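Unit 4 handout: Scent control, and what the claims are worth
Hunter skills evening course
Instructor: Hefin Hopkin

Read this before we meet. Bring one scent product you've paid for, with the packaging if you still have it.

1. The claim

Most of the scent control aisle rests on a single promise: wear this, spray that, and a deer downwind of you won't know you're there. The promise comes in carbon suits, ozone boxes, soaps, wafers and chewing gum. I've bought a fair amount of it over the years and I'm not proud of the total.

Ask what "eliminates odor" means. Which odor? Measured how? A lab test with one chemical in a jar tells you about that chemical in that jar. You are a warm animal who ate eggs, sat in a truck, walked uphill and is now breathing out into the woods every few seconds. The suit doesn't cover your mouth.

2. Reading a label

We'll use three products in class: the Grindley field spray, the Koubek carbon jacket and the Lurketti ozone bag. For each one, write down:

the exact wording of the claim
who ran the test, if anyone did
what it was tested on (cloth, air, a person, a live deer)
what happens after a few hours of sweating

The Lurketti bag says "up to 100% reduction." Look hard at "up to." Zero is also up to 100. The Koubek tag says to recharge the carbon in a household dryer. Find out how hot a household dryer gets, then find out how hot carbon has to get before it gives up what it has absorbed. Come ready to argue about it. 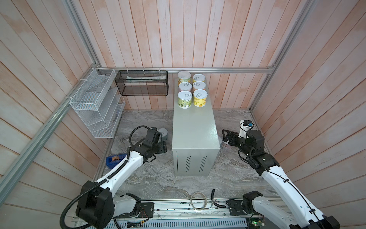
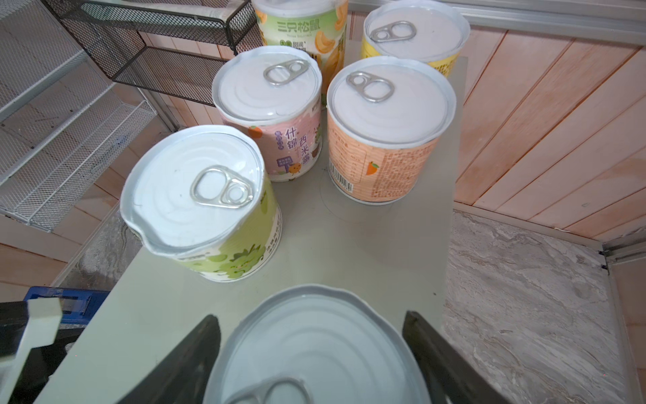
3. What I think holds up

Wind. I keep coming back to it, and students keep hoping I'll say something else. If the breeze is blowing from you to the deer, plan on being smelled. If it's blowing from the deer to you, you can get away with a lot, including last year's unwashed jacket.

Carry something that shows moving air. Milkweed fluff is free and stays visible a long way out. A squeeze bottle of unscented powder works too, but you only learn what the air is doing right at your face. Air does odd things past that: it drops down a draw in the evening, lifts as a slope warms up, and curls behind a thick tree line.

Washing your clothes in plain unscented soap is fine. It's cheap, and I do it myself. I couldn't tell you it has ever got me a deer.

4. "But it worked for me"

You'll hear this from someone in the room. Suppose a hunter sits 11 evenings in an Ultel suit and gets winded on 2 of them. Sounds good. How many of those evenings had a deer downwind at all? How many deer caught a whiff and left without being seen? Without those numbers, he has a story about a suit.

The same goes for my stories about wind, by the way. Hold me to it.

5. For next time

Pick one stand you know. Sketch the ground, mark where deer come in, and draw the wind directions you'd refuse to hunt it in. One page, pencil is fine. If your answer is "none, I have a spray," see section 1.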